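Workshop notebook — Prelham verge and lawn trial
December 5, 2023

Entry made at the bench after the morning on the strips. Soil cores are bagged and labelled. Nothing has gone to the lab yet. 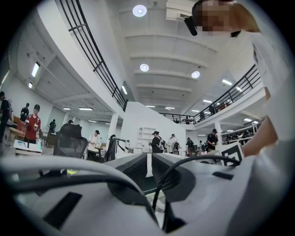
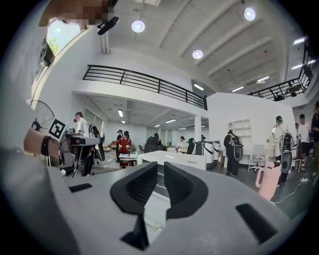 The Prelham strips are now well into their second dry spell and the difference between the turf plots and the native grass plots is easy to see from the road. Turf on the north side has browned off in patches, mostly along the kerb where the heat comes back off the bitumen. Native grass is dull but standing. I have gone over to a black wrist strap, like the one in the picture with the hand at the far left, for the moisture probe reader, after dropping it on the kerb last time. It stays put and leaves the fingers free for the pencil. Will put one on the spare reader too.

Moisture readings. Took them at two depths on every plot, same order as before, starting from the culvert end. Turf plots were dry at the top and not much better lower down. Native plots were dry at the top and holding some water below. Plot 6 is the odd one out again. It reads wetter than its neighbours and I still think there is a leaking service line on the uphill side. Have asked the council works desk to look at it. Until they do, plot 6 comes out of the averages and goes in the table with a note.

Water used. The meter on the turf side reads 329 kilolitres since we opened it in April. The native side shares a tap with the bus shelter planting, so its figure is no good on its own. We need a separate meter there before the summer is out, or we will have nothing to set against the turf number. Danosell can supply one to fit the existing pipe. Price to be confirmed.

Mowing. Turf strips cut once since the last entry. Native strips not cut. The mowing contractor took a slice off the end of plot 2 by mistake and scalped it down to soil. Marked the edge with pegs and tape. The scalped part will be left alone to see what comes up. My guess is capeweed.

Residents. Two letters came in through the council office. One wants the native strip mown because it looks neglected and may hide snakes. The other wants to know where to buy the seed. Both need a proper reply. I would like the first one answered with the mowing dates, as it was never explained to that end of the street that the strip gets one cut a year and is left long on purpose. A small sign would help. The old one at the corner has faded and still has the wrong phone number on it.

Seed. The Marinescu mix has done better than the plain wallaby grass, mainly in the shade of the brush box. In full sun there is little between them. Seed store is down to 200 grams of the Marinescu mix, enough to patch the bare end of plot 4 but not to sow the new strip at Pullileck. Order more before the growers close for the holidays.

Pullileck. Site is pegged but the old couch grass is still alive under the mulch. Lifted a corner and found white runners going in all directions — the cardboard was laid with gaps. It needs to come up and be laid again with a decent overlap, then left through the hot months. Sowing there in autumn at the earliest. I had put it down for sooner in the plan, so the plan needs changing.

To do
— dry and weigh the cores
— chase works desk on plot 6
— get price for second meter
— draft reply to both letters
— new wording for the corner sign
— more cardboard for Pullileck, the big flat sheets, no tape on them

The oven is booked for the cores overnight. Left the tray list taped to the door. Please don't turn the oven down if you need it for leaf samples, use the small one.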